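Notebook, member mailings bench
November 2025
Roster merge, second try

Starting over on the merge. The first try is on the previous pages and I don't trust any of it, mostly on account of the households question, see further down.

What we have: exports from 11 of the 12 chapters. Radbridge still hasn't sent theirs. They say their secretary's laptop has it and that it's "basically the same as May." I have heard "basically the same" from every chapter that later turned out to have reorganized its whole dues year. Leaving Radbridge out until there is a real file. I am not going to carry the May rows forward and then forget which ones they were.

Total after stacking the files, header rows removed: 2,845 rows. Rows, please, not members. The state office keeps quoting this sort of number as membership and it is nothing of the kind. It includes people who belong to two chapters, people who moved, family memberships entered once per person in some chapters and once per house in others, and at least one feed store.

Zavbridge import

The Zavbridge people told us the import tool would sort duplicates by itself. Tried it on the small chapters first. It does find exact matches. It does not find the same person with a middle initial in one file and without it in the other, and that is nearly all of our duplicates. It also treats "Rt 4" and "Route 4" as different roads. There is a setting called Smart Match. Turned it on, ran the same files, got the same result. Turned it off, ran again, same result. Either it does nothing or it needs something we haven't given it. The help page for it is a paragraph saying how much time it saves.

Wrote to their support desk with a sample of made-up rows that show the problem. Got a reply asking whether I had turned on Smart Match.

So, by hand for now. Sort by last name, then by street number with the letters stripped off, and look at neighbors. Slow but I can see what I'm doing. A spreadsheet and a pencil list of the doubtful ones. Please don't "tidy" the doubtful list if you find it on the desk. The question marks mean something.

Households

This is the part the first try got wrong. The packet mailing goes one per household, the ballot goes one per voting member, and the email bulletin goes to whoever gave an address. Three different lists. Last time one list got made and everybody bent it to fit, so couples got one ballot between them and a few houses got three calendars.

My rule this time: nobody gets merged in the master. Household is a separate column with a code in it, and the packet list is pulled from the code. If two people share an address but not a last name they get the same household code only if the chapter says so. I know this will mean some extra packets. An extra packet is cheaper than an argument about a ballot.

Somebody wrote in the margin of the old notebook that "same phone = same household." It doesn't. One chapter put the hall phone in for every member who left the line blank. If you went by phone, half that chapter lives in the hall.

Labels

Tested the Fivedetti label template against plain ones. The claim was that the template lines up on any printer without adjusting. On ours the first sheet was fine and by the last sheet the print had crept down far enough to clip the ZIP code on the bottom row. Plain template, same printer, same tray: crept too, though less. So part of this is our printer and I can't pin it all on Fivedetti. Still, "any printer" was their wording.

Tried feeding from the rear slot. Better. Tried heavier label stock from the back of the cabinet, which jammed. Don't use the stock in the yellow wrapper. I've moved it to the bottom shelf and I'd throw it out if it were up to me.

Long names: the template shrinks the type to fit and doesn't warn you. A couple with two hyphenated last names came out too small to read at arm's length. Set a floor on the type size and let it wrap to a second line. Looks less neat. Can be read.

Mail house quote

Sivakumar sent the quote for sorting and posting. Price is fair on its face. It assumes a "clean, deduplicated file," and the charge if the file isn't clean is listed as "by arrangement." I asked what that has come to for other customers with a list like ours and got a brochure. Not agreeing to anything until that line has a figure in it. Also want to know who keeps the file after the job and for how long. The brochure says data is "handled with care." Fine, but that isn't a length of time.

The argument for using them is that we save the folding day. I like the folding day less than anyone, but I notice that the folding day is where the wrong addresses get caught, by people who know that so-and-so moved in with her daughter. A mail house won't catch that. If we do go with them, the chapters need to see their own pages of the list first and mark them up in ink.

Email side

Only glanced at it. Sent a test bulletin to five addresses of our own on different providers. All of them arrived, and in two it went to junk. I don't read much into that with a test this small. It does make me doubt the "delivered" percentage on the dashboard, which showed every one as a success. Delivered to where? I'd like that number left out of the report to the chapters, or at least have a note next to it saying that junk counts.

Also the unsubscribe link works but then shows a page thanking the person for subscribing. Needs fixing before anything real goes out. I clicked it several times to make sure it wasn't me.

Where it stands

Master file is saved with the date in the name, in the shared folder, read-only. Work on a copy. Household codes are finished through the letter M. Doubtful list is in the tray under the stapler.

Still open:
Radbridge file
Smart Match, whether it exists in any useful sense
Sivakumar, the "by arrangement" line and how long they keep the list
Feed store, find out if it is a member or an advertiser
Thank-you page on the unsubscribe link

Not convinced we make the packet date. The schedule on the wall was drawn up on the idea that the import would take an afternoon. I'd move it now and tell the chapters, while they still have time to change what they've printed in their own programs. Will pick up at N. 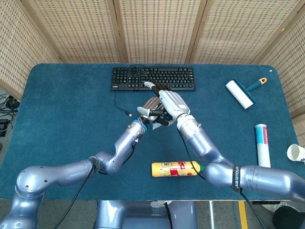 Black keyboard on the blue-green felt, one white fingertip at its lower left.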